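作業ノート　編地の洗濯寸法変化と斜行（Elia 天竺、杢グレー）
2022年8月22日

午前は前回分の記録の転記で終わった。測定は午後から。試験室の空調は朝の時点で湿度が下がりきっておらず、調湿棚の試料は昼まで触らずに置いた。温度設定は20℃のまま変更なし。

目的

Elia の新ロットは、旧ロットに比べて洗濯後の脇線のねじれが大きいという指摘が縫製側から来ている。原因の候補は、糸の撚り、編みの度目、仕上げ時の幅出しのいずれか、またはその組み合わせ。今回は仕上げ条件の影響を先に切り分ける。糸の解撚は来週以降に回す。

縫製側の指摘は完成品での見た目に基づくもので、裁断のずれが混じっている可能性がある。完成品の脇線だけで判断せず、生地片での斜行角も必ず取る。両者の傾向が合わなければ、裁断工程を見に行くことになる。

試料

糸は Curnov の綿100%、杢グレー。杢の濃淡は先染めわたの混率で決まるので、ロット間の色差は今回の検討対象から外す。ただし淡色側のわたと濃色側のわたで繊維長が違うと撚りの入り方に差が出るため、混率表は取り寄せておく。先方への依頼は送信済み、返答待ち。

生地片は耳から離れた部分で取った。反物の巻き始めは張力が安定していないので使わない。マーキングは消えにくい糸印とし、油性ペンは補助のみ。杢の上では細いペンの線が読みにくく、前回は読み取り時に線の中心を見失った試料が出ている。糸印は生地と同じ綿糸ではなく、ポリエステルの縫糸に変更した。綿糸だと印自体が縮んで周囲の編目を引く。

完成品は無地とプリント入りを併用。プリント部は硬いので身頃の変形を局所的に拘束する。寸法の比較は無地のみで行い、プリント入りは外観の記録に使う。 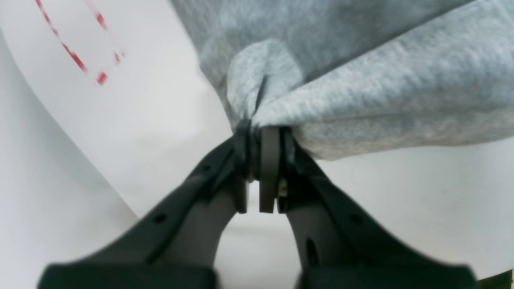 調湿と放置

受け入れ後、折り目を開いて平らに置き、張力のかからない状態で一晩。積み重ねると下の生地が押されて厚みが変わるので、棚の段ごとに分けた。棚が足りない分は網の上に広げた。

裏毛や起毛の品種でよく起こる、持ち上げた自重での伸びは天竺でも無視できない。棚から台へ移すときは端をつままず、下に板を差し入れて移動する。つまんで運んだ片は、移動直後にコース方向で測定値が伸びていた。再放置でかなり戻るが、完全に戻ったかどうかは確認していない。該当する片は集計から除外した。

調湿の終点は質量で判定した。2時間おきに秤量し、前回値との差が秤の読み取り幅に収まった時点で終了。時間だけで打ち切る従来の手順は、湿度の高い時期には短すぎると思われる。手順書の改訂案にこの点を書き足す。

採寸

台に広げ、しわは手のひらの側面で外へ逃がす。引っ張って消さない。アイロンは使わない。洗濯前の試料にアイロンを当てると、その時点で緩和が進み、元寸が小さくなる。古い記録の中に元寸だけ妙に短い系列があるのは、おそらくこれが原因。

スケールは金属製の直尺。布メジャーは校正値から外れていたので使用中止の札を付けた。印間距離は身丈方向、身幅方向とも同じ位置を往復して読み、往復の差が大きいときは生地を一度浮かせて置き直す。

脇線のねじれは、裾での縫い目の移動距離を裾幅で割って百分率で出す。生地片の斜行角は、ウェール方向の一目を針で追い、コースに対する直角からのずれとして取る。針で追う作業は目が疲れる。杢は編目の境界が濃淡に紛れるので、斜めから光を当てたほうが追いやすい。天井灯だけでは厳しい。

白い天板は淡色の生地と輪郭が紛れるが、杢グレーなら裾の線は問題なく読める。反射の帯が出る位置では直尺の目盛が飛ぶので、尺を置く向きを変えて対応。艶消しのシートを敷く案もあるが、シートの摩擦で生地の緩和が妨げられるおそれがあり、採用は保留とする。

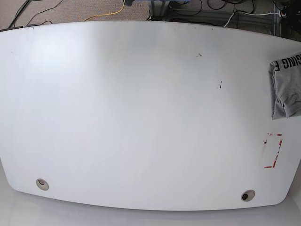
洗濯と乾燥

条件は次のとおり。

水温　20℃
浴比　負荷布を加えて一定に保つ
洗剤　標準配合、蛍光増白剤なし
繰り返し　6回
脱水　短時間、毎回同じ設定
乾燥　平干し（A系列）、タンブル（B系列）

負荷布は同じ杢でなく生成りの平織を使用。毛羽の移りが目視しやすい。実際、初回の排水フィルターには灰色の毛羽が多く、回を追って減った。質量減少は洗濯前後の調湿質量で比較するつもりだが、負荷布に移った分の扱いが決まっていない。

脱水後の取り出しで、片同士が絡んで片側だけ引かれることがあった。絡みは水中でほぐしてから上げる。水を含んだ編地は空中でほぐすと自重で伸びる。この手順は以前の担当記録には書かれていないので、系列間の比較では注意を要する。

タンブル側は終了後すぐに取り出した。槽内に残すと折れじわが固定され、採寸時にしわを逃がすのに時間がかかるうえ、読みの往復差も大きくなる。平干し側は網の上、印の並びが大きく崩れていれば形だけ軽く整える。整え方の個人差は残る。手順書には「引かない」としか書けない。

結果（暫定）

A系列、生地片。6回洗濯後の身丈方向の収縮は6%、身幅方向は2%。収縮の大半は初回に出ており、以降の変化は小さい。旧ロットの記録と比べて身丈方向がやや大きいが、旧ロットの仕上げ幅が分からないので優劣の判断はしない。

B系列は身丈方向の収縮がA系列より明らかに大きい。身幅方向は片によって符号が変わる。タンブルの機械的作用で編目が丸くなり、縦に縮んだ分だけ横に逃げたと考えると説明はつくが、編目形状の観察がまだなので保留。

斜行は両系列とも、初回洗濯後に右上がりの方向で現れた。方向はZ撚り単糸の天竺として予想どおり。完成品の脇線も同じ向きに回っている。生地片の角度と脇線のねじれ率を並べると、順位はおおむね合う。合わないものは身頃の裁ち位置が反物の耳に近かったもので、裁断の影響は否定できない。

乾燥後の外観では、裾のカールが目立つ。天竺の耳まくれと同じ機構で、裾の縫いが弱いと縫い代ごと返る。ねじれ率を測るときに裾が返っていると裾幅を小さく読むので、返りを戻して文鎮を置いてから測る。文鎮は軽いもの。重いものは生地を押し広げる。

プリント入りの外観確認

黒のブロック体の文字が入ったものを折り返しの多い状態で見た。文字の周縁では、地の編地だけが縮み、プリントの縁に沿って細かい波打ちが出る可能性がある。折り返しの稜線が文字を横切る位置では、割れの有無をルーペで確認すること。今日は肉眼のみで、判定は書かない。

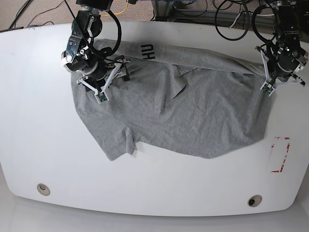

杢グレーTシャツ。身頃が折り重なった状態。

波打ちの等級は、見る角度でぶれる。比較用の標準を社内で作ったほうがよい。既存の外観等級は織物の洗濯じわを前提にしていて、プリント縁の波打ちには当てはめにくい。斜光の角度を固定し、段階見本を並べて最も近いものを選ぶ方式が現実的と思われる。見本の作製は仕上げ条件を決めた後。

折り目の残り方については、折った状態での放置時間を揃えていない。時間を揃えない限り比較にはならないので、今回は記録欄を空けておく。

仕上げ条件との照合

Marinescu での仕上げ記録を確認した。新ロットはテンター出口の幅が旧ロットより広く取られている。幅を広げて熱固定に近い状態で巻くと、洗濯で緩和したときに幅方向が戻り、斜行も一緒に出やすい。ただし綿100%なので熱で固定されたわけではなく、乾燥状態で寸法が保持されているだけである。水に入れば戻る。

オーバーフィードの設定値は記録に抜けがあった。空欄のまま運転したとは考えにくく、記入漏れと見ている。問い合わせ票を発行。回答が来るまで、身丈方向の収縮が大きい理由をここに帰すことはしない。

もう一つ、柔軟剤の銘柄が変わっていた。滑りがよくなると編目の移動抵抗が下がり、残留トルクが斜行として現れやすくなる。これは糸側の要因と仕上げ側の要因が掛け合わさる話なので、柔軟剤なしの片を作って比べる以外にない。小浴槽で処理した片は機械的作用が違うため、現場生地との直接比較はできないが、有無の差を見る用途には足りる。

比較のため、先月の現地メモから該当部分を写しておく。
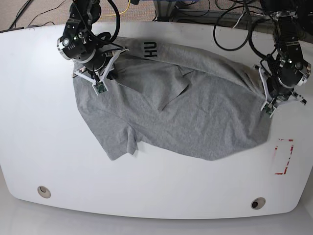

Forka、7月

編機の確認。給糸の張力は入口側で揃っているが、クリールの上段と下段で糸の当たり方が違う。上段はガイドの角度がきつく、毛羽の付着が多い。清掃間隔を聞いたところ、決まった間隔はなく、目視で行っているとのこと。

度目は設定値どおり。ただし巻取の張力が高めで、反物の巻き終わりは固い。巻きを開いてから裁断まで置く時間が短いと、延反台の上で緩和が始まる。縫製側の脇線のねじれに、この分が含まれている疑い。

筒の開き位置は針抜き線に沿っており問題なし。針抜き線とウェールのずれは、生機の段階では目で分からない程度。斜行は生機で既に潜在しており、洗いで表に出る。生機の片を持ち帰る許可を得た。

空調は編立室のみ。原糸置場は外気の影響を受けている。糸の水分が日によって変われば張力の読みも動くはずだが、記録は取られていない。

（写しここまで）

生機の片は未開封で棚の最下段にある。調湿前なので開けないこと。

残件

柔軟剤なしの片の準備。処理浴は小浴槽、回数は今回と同じ。
編目形状の観察。平干しとタンブルの両方、洗濯前の片も含める。
Curnov への混率表の催促。返答がなければ撚り数の実測を先にする。
解撚の予備試験。つかみ間隔をどうするか未定。短くすると一回の試験のばらつきが大きく、長くすると編地からほどいた糸のクリンプが取りきれない。
布メジャーの廃棄手続き。
斜光用のランプ。アームの固定ねじが緩く、測定中に角度が下がる。ねじの交換で直るかは未確認。

追記。夕方にA系列の片を再測定した。午後の値との差は往復差の範囲内。B系列は身幅方向の片だけ少し戻りがあり、調湿が足りていなかった可能性がある。明朝の秤量後にもう一度測る。暫定結果の身幅方向については、それまで表に入れない。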